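3 min read

May | By the features desk

Salt does more in a kitchen than season food. Dissolve it in water and the water boils at a slightly higher temperature than before. Chemists call this boiling point elevation, and it depends on how many particles are dissolved, whatever those particles happen to be.

A cook at home will hardly notice it. A spoonful in a pan of pasta water shifts the boiling point by a small fraction of a degree, far too little to change the cooking time. Freezing works the other way — dissolved salt lowers the temperature at which ice forms, and councils grit the roads for that reason.
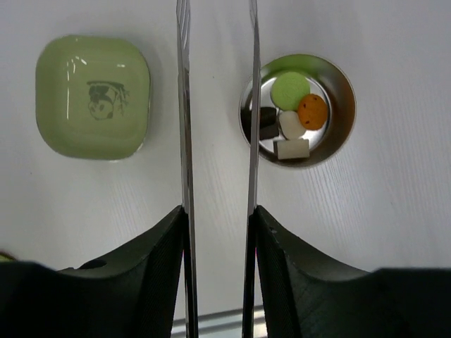
Readers in Pletine have written in to say that salt on their front steps stopped working in the hardest frosts, and that sand served them better. They are right. Below a certain temperature salty water freezes too, and grit only gives grip.

Sugar behaves in a similar way, though weight for weight it has less effect. Its molecules stay whole in water, while each unit of table salt splits into 2 ions. A sorbet mix with plenty of sugar stays soft enough to scoop straight from the freezer.

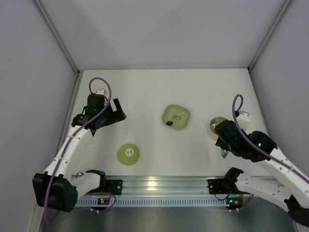
A green square bowl on a white tabletop.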